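# Une blockchain pour mes serviettes, vraiment ?

22 octobre 2020

J'ai reçu en septembre une invitation à tester Plisix, et comme je suis incapable de refuser un accès anticipé, j'ai dit oui. Le principe, tel qu'il est vendu sur la page d'accueil : chaque pièce de linge d'un hôtel, d'une clinique ou d'un pressing porte une étiquette, chaque passage en machine donne lieu à une écriture sur un registre distribué, et tout le monde peut vérifier l'historique d'un drap depuis sa sortie d'usine. L'éditeur s'appelle Zastov. Le jeton maison aussi, à une lettre près, ce qui n'aide pas à s'y retrouver dans la documentation.

Je tiens ce blog depuis assez longtemps pour avoir vu passer la traçabilité des mangues, celle des diplômes, celle des œuvres d'art et celle des croquettes pour chat. À chaque fois la même présentation, avec les mêmes hexagones reliés par des traits. Je ne suis pas hostile par principe. J'aimerais seulement qu'on me dise un jour quel problème on résout.

## Le livre blanc

Il fait 144 pages. Je les ai lues, sauf l'annexe sur la gouvernance, que j'ai parcourue en diagonale dans le train. La moitié du texte explique ce qu'est une fonction de hachage, ce que n'importe quel lecteur intéressé sait déjà et que les autres sauteront. Le quart suivant décrit un marché du linge professionnel « en pleine mutation », sans source. Reste la partie technique, plus sérieuse que je ne le craignais, je le reconnais volontiers.

Plisix tourne sur un réseau à permission. Traduction : il faut être invité pour valider des blocs. Au lancement, les validateurs sont au nombre de 20, et il m'a fallu un bon moment pour comprendre que la plupart sont hébergés par Zastov ou par sa filiale Tralosard. On a donc un registre distribué entre une entreprise et elle-même. Une base PostgreSQL avec des sauvegardes correctes rendrait le même service, plus vite, et je saurais à qui téléphoner en cas de panne.

J'ai posé la question par mail. Kuo-hua Chu, qui s'occupe des relations avec les développeurs chez Zastov, m'a répondu le soir même, poliment et en détail. Son argument : les clients n'ont pas confiance dans leur blanchisseur, ni le blanchisseur dans ses clients, et il leur faut un arbitre neutre. Soit. Mais l'arbitre, pour l'instant, c'est la société qui vend le logiciel, détient le stock de jetons et écrit les règles. Kuo-hua me parle d'une ouverture progressive des validateurs. Je n'ai pas obtenu de calendrier.

## L'étiquette et le monde réel

C'est mon vieux dada, les habitués peuvent sauter deux paragraphes. Un registre infalsifiable garantit que personne n'a modifié ce qu'on y a écrit. Il ne garantit en rien que ce qu'on y a écrit était vrai. Si quelqu'un scanne l'étiquette d'une serviette en déclarant « lavée à 60 degrés » alors qu'elle est restée au fond d'un sac, la blockchain conservera ce mensonge pour l'éternité, avec un horodatage impeccable.

Le livre blanc consacre une page et demie au sujet, sous le titre « Confiance à la source ». On y apprend que les opérateurs seront « incités à la sincérité » par des récompenses en jetons. Donc on paie les gens pour déclarer des lavages, et on espère qu'ils ne déclareront pas de lavages imaginaires. J'ai relu ce passage plusieurs fois en me demandant si quelque chose m'échappait.

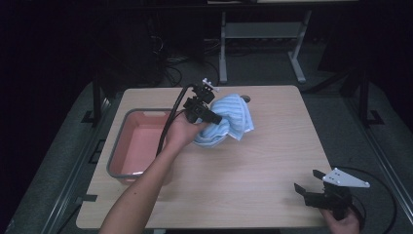

## Ce que j'ai pu tester

L'accès anticipé donne droit à un réseau de test, une interface web et un kit de développement en JavaScript. L'installation s'est bien passée, une fois la bonne version de Node trouvée (la documentation en cite deux différentes selon la page). Ensuite j'ai écrit un petit script qui crée des articles fictifs et leur invente une vie : lavage, séchage, pliage, livraison, retour.

J'ai envoyé 1454 transactions en une soirée. Il en est arrivé 1454, ce qui est déjà mieux que certains projets dont j'ai parlé ici. En revanche, 449 d'entre elles décrivaient volontairement des choses absurdes : un drap livré avant d'avoir été créé, une nappe pliée à deux adresses au même instant, un peignoir lavé dans une machine inexistante. Toutes ont été acceptées, signées et gravées dans le marbre. Aucun contrôle de cohérence côté contrat. L'interface affiche une jolie coche verte à côté de mon peignoir impossible, avec la mention « Historique vérifié ».

J'ai signalé la chose. On m'a dit que la validation métier relevait de l'intégrateur. C'est défendable sur le papier — un protocole n'a pas à connaître les règles de chaque atelier — mais alors il faut retirer la coche verte, ou au moins changer le texte à côté.

Autre détail qui m'a agacé : la clé privée de l'opérateur est stockée en clair dans le dossier de configuration. Sur un réseau de test, passe encore. Le guide de mise en production renvoie pourtant à la même procédure, mot pour mot.

## L'avis d'Ebuka

Ebuka Obi a travaillé sur un projet voisin, Ekpo, qui voulait faire la même chose avec des palettes de transport. Je lui ai envoyé mes notes. Il est moins sévère que moi. D'après lui, l'intérêt de ce genre d'outil est surtout d'obliger des entreprises qui ne se parlent pas à se mettre d'accord sur un format de données, et la blockchain sert de prétexte pour financer la réunion. Chez Ekpo, ils ont fini par garder le format et abandonner la chaîne. Les clients n'ont rien remarqué, à part que la facture mensuelle avait baissé.

Je veux bien entendre cet argument. Le schéma de données de Plisix est d'ailleurs propre, bien documenté, et je le verrais sans peine publié comme une spécification ouverte. Il est pour l'instant sous une licence qui interdit de s'en servir hors du réseau de Zastov. J'ai demandé pourquoi, et j'attends la réponse.

## Et le jeton

Il y a une vente privée en cours, réservée aux « partenaires stratégiques », et une vente publique annoncée sans date. Je n'en ai pas acheté et je n'en achèterai pas. Le jeton sert à payer les écritures et à récompenser les opérateurs, mais les clients pilotes règlent leur abonnement en euros, par virement, et Zastov convertit pour eux. Autrement dit, les seules personnes qui auront besoin d'en détenir directement sont celles qui espèrent le revendre.

Mon script de test est nettoyé et je le mettrai en ligne dès que j'aurai écrit un fichier d'explication présentable. Si quelqu'un parmi vous utilise Plisix avec du vrai linge et de vrais clients, les commentaires sont ouverts. J'aimerais surtout savoir ce que vous faites quand une étiquette se décolle au lavage, le livre blanc n'en dit pas un mot.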